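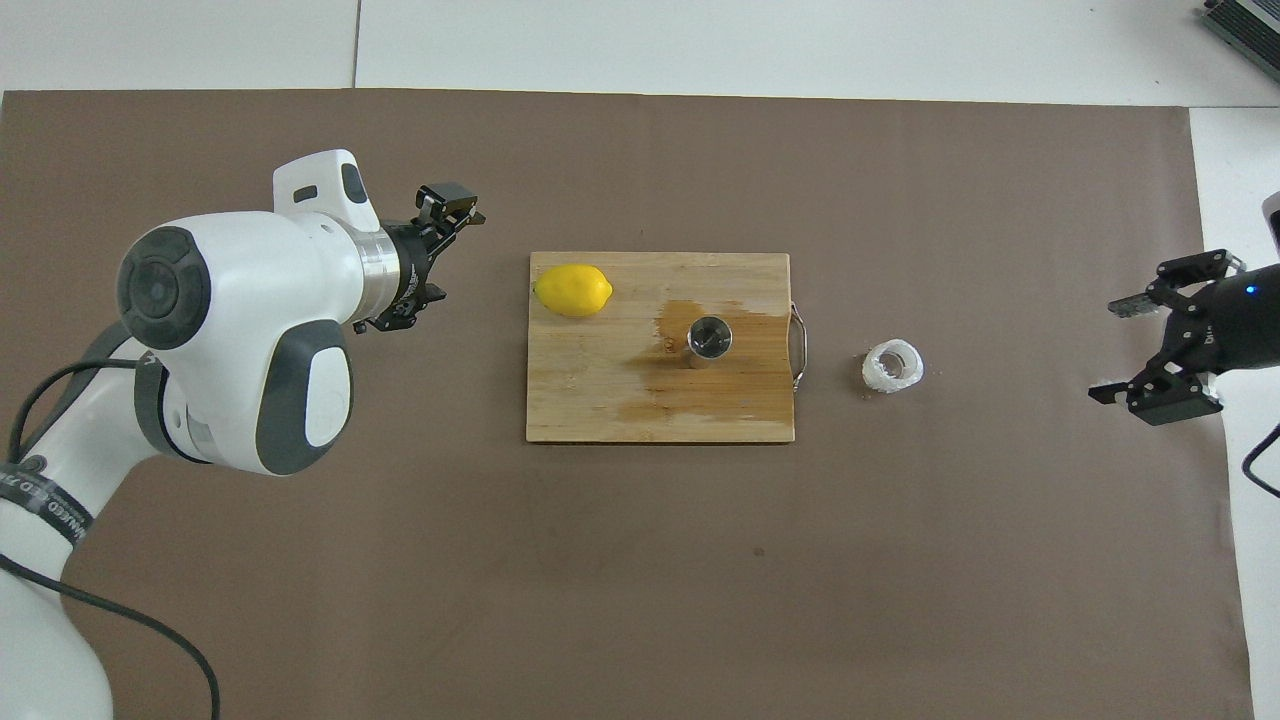
Part 3: Setting up the drip timer and filling the lines

By now you should have your water butt on its stand, the Durnon tap fitted, and the main hose laid along the back of the beds. If the tap is still weeping at the thread, go back to Part 2 and add more tape before you carry on. I didn't, the first time, and I had a lovely patch of mud by the shed all summer.

You will need the Proleck timer, two AA batteries, the small filter that came in the bag with the washers, and a pair of scissors. A mug of hot water is handy too, for softening the ends of the thin pipe.

Fitting the timer

1. Turn the tap off. Properly off, not nearly off.

2. Unscrew the grey cover on the back of the timer and put the batteries in. The plus and minus signs are moulded into the plastic and very hard to read, so take it somewhere bright. Rechargeables did work in mine, but the low battery light stayed on the whole time and drove me mad.

3. Push the cover back until the rubber seal disappears all the way round. If you can still see a bit of it, rain will find its way in.

4. Drop the filter into the top of the timer with the domed side facing up. Water butts are full of bits (moss, mostly, and the odd snail) and the drippers block very easily.

5. Screw the timer on to the tap by hand.

Caution: don't use a wrench or pliers here. The collar is plastic and it will split. Ilgın Canpolat, who tried out the first draft of this guide on her allotment, went through two of them before I remembered to put this warning in. Sorry, Ilgın!

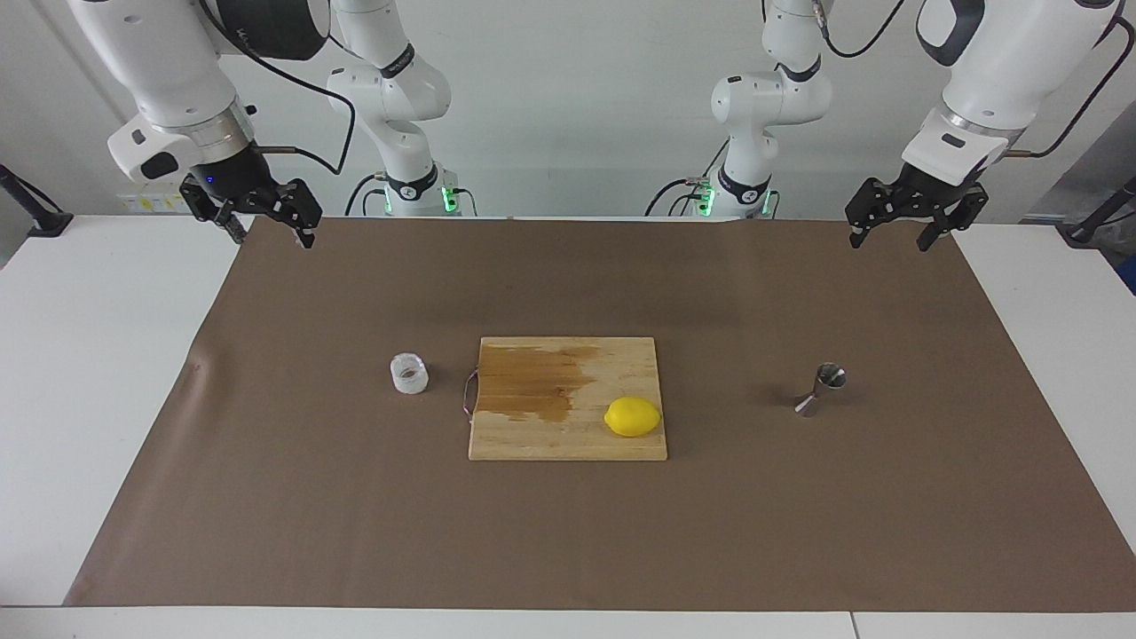 Photo: Leszek Pietrzak

Setting the programme

6. Hold down the round button until the screen flashes. You'll be asked for the hour first, then the minutes. There's no going back if you overshoot, you just have to keep pressing until it comes round again.

7. Press once more to get to the start time. I water at 7 in the morning. Evenings are fine as well, though the slugs in my garden seem to think I've laid it on for them.

8. Set the run time. I give tomatoes and beans 14 minutes and I'd start there. Pots dry out faster than beds, so if yours are all pots, go for a second run later in the day instead of one very long one.

9. Leave the screen alone until it goes dark. That's it saved.

Note: the timer doesn't know about summer time. When the clocks go back in October you'll have to change it yourself, although by then I've usually packed the whole lot away.

Filling the lines

10. Take the end caps off every line. I put mine in a jam jar, after losing one in the compost.

11. Turn the tap on and press the manual button. You'll get a lot of spluttering and some brown water - let it run until it comes out clear and steady at the far end.

12. Starting with the line nearest the butt, put the caps back on one at a time. As each one goes on you should see the drippers on that line wake up.

13. Walk along and check each dripper. A dead one can usually be fixed by pulling it out, blowing through it and pushing it back in. If the pipe has gone stiff, dip the end in your hot water first, and mind your fingers.

14. Go back to the timer and press the button again to stop. Leave the tap itself open, or the timer will click away every morning with nothing coming out.

If the last few drippers are only managing a dribble, the butt is probably too low. Mine needed another layer of bricks under the stand. Empty it before you try to lift it, please. Yolandi Mnguni has a long bed with 11 drippers on one line and got hers going by splitting it in two with a Gareck T-piece, and the bit on joining pipe in Part 2 covers how to do that.

Check the filter again after the first week. Rinse it under the kitchen tap and put it back dome up.

Next: Part 4, Watering hanging baskets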